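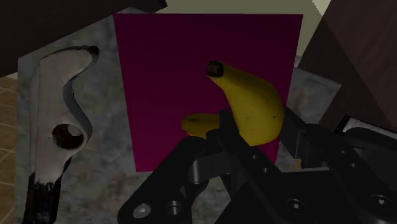
How strict should a simulated pick test be before we call it a pass?

Posted by loltwood_lena, 2 Jul 2020

Hi everyone, and thanks in advance for your patience with a long one! Our little group is writing house rules for simulated grasping tests, and we've gotten stuck on the banana. The task is simple enough: black gripper, banana on a purple board, pick it up and hold it. We run 500 trials and the policy gets 81 percent. One half of the group says that's fine to report as is, the other half says the number means very little unless we also write down the start poses, the friction settings and what counts as a "hold." I can see both sides — I really can — but we need a rule on paper before August. What do the rest of you do?

Kevin Mac an tSaoi

Welcome, Lena! Your second half is right, I'm afraid, and I say that as somebody who spent years in the first half. When I was at Mulcahy we had a one-page sheet that went with every result: simulator version, random seeds, object mass, friction, the range of start poses, the time limit, and the pass rule in one plain sentence. Ours was "lifted clear of the board and still held when the clock stops." Write that sentence before you run anything, and don't touch it afterward, however tempting a near miss looks.

A banana needs extra care with pose. It's curved, so a grasp across the middle and a grasp near the stem are very different problems, and if your start poses all point the stem the same way you've tested one easy case over and over. Spread the rotations out, and report failures by type (slipped, missed, hit the board) alongside the total. And please label the figure as simulation wherever it goes, slides too. People do forget!

traltcombe_pete

we just use 90 percent as the cutoff, never had a problem

Joster

Pete, 90 percent of what, though? Lena, I agree with Kevin, and I'd add one thing: keep a set of poses that you never tune on. We hold back 560 and only run them when a version is frozen. It's a bit of a chore to set up but you'll be glad of it the first time two versions come out close.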